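Stumo Hand Grippers: Set-Up Guide
Section 4. Showing the Robot a Task by Hand

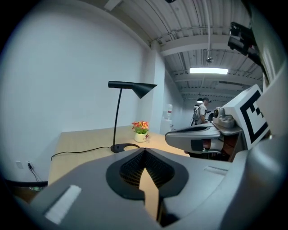

Before you start, finish Section 2 (charging and pairing). If you skipped it, the grippers will let you work happily for an hour and save none of it.

1. Pick a short task. Straightening up a desk is fine. Rebuilding a carburetor can wait until December.

2. Put every object where you want it at the start. The robot will learn your starting mess along with everything else.

3. Take one gripper in each hand. Keep your fingers off the camera lens and the printed marker. The software is very good at learning what a thumb looks like and has no use for it.

4. Hold both grippers still over the work surface and squeeze the left trigger twice. Wait for the tone. A low buzz means one gripper can't find the other; turn them slightly inward and try again.

5. Do the task at almost half your normal speed. You will feel ridiculous. Carry on.

6. Open both grippers fully, back away from the objects, and squeeze the left trigger twice to stop.

7. Reset the objects and repeat, with small changes in where they stand.

Note: If you fumble, finish the move and mark the take as "recovered" in Cunero. If you drop something breakable, mark it "discard" and find a broom.

Note: Other people may walk past while you record. They may not offer advice, as you will turn to look at them and the grippers will turn with you.

CAUTION: Grip lamps by the stem or base, never by the shade or bulb. Keep the fingers clear of power cords and wall outlets.

CAUTION: Do not reach into the gripper opening while the trigger is held. The springs are stronger than they look, and Wilma Van Hecke in support is tired of hearing about it.

To check your takes before uploading, go to Section 5.

Rev. 09/05/2020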